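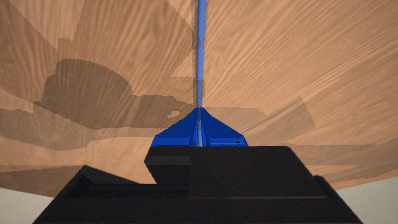
Histerell locates and documents unauthorized copies of films, series and recorded music on public web services, and sends removal notices on behalf of the rights holders. The company was founded by Gunhild Briem and Bjarke Kragh, who had written crawling software for a library catalog before moving to copyright work. A single infringing link is usually a thin thing, like the long blue strip held between two blue fingertips on the tan wood grain, and most of our work consists of following it to the host that serves the file.

What we cover

We monitor file lockers, link directories, shared documents, comment sections, public calendars and form builders. The last three groups take up a growing part of our time. Spammers use them because the pages sit on trusted domains and rank well in search results. Streaming devices and private trackers are outside our scope, and we refer those requests elsewhere.

How a notice is produced

Our crawler, Pinness, collects candidate URLs and stores a copy of each page with its response headers. A second program, Hjaltested, compares titles, run times and file sizes against the client's catalog. Matches then go to a reviewer. No notice leaves the company without a reviewer's initials on it - this has been the rule from the start and it applies to bulk submissions too.

Reviewers reject a match when the page is a news report, a licensed copy, or a work that only shares a title with a protected one. Rejected URLs are kept for 70 days and are then deleted.

Clients and staff

We act for 14 rights holders, mainly independent distributors and small labels. Their catalogs contain 663 titles in total. Ragnheiður Ravn leads the review desk. Amnuay Phuthong maintains Pinness and handles contact with hosting providers. Prys James is responsible for counter-notices.

Disputes

If you believe your page was removed in error, send the full URL and the notice reference to the review desk. A counter-notice is read by two reviewers, neither of whom handled the original. We do not answer disputes by telephone.

Histerell is a subsidiary of Waderia.

Page last revised 8/29/18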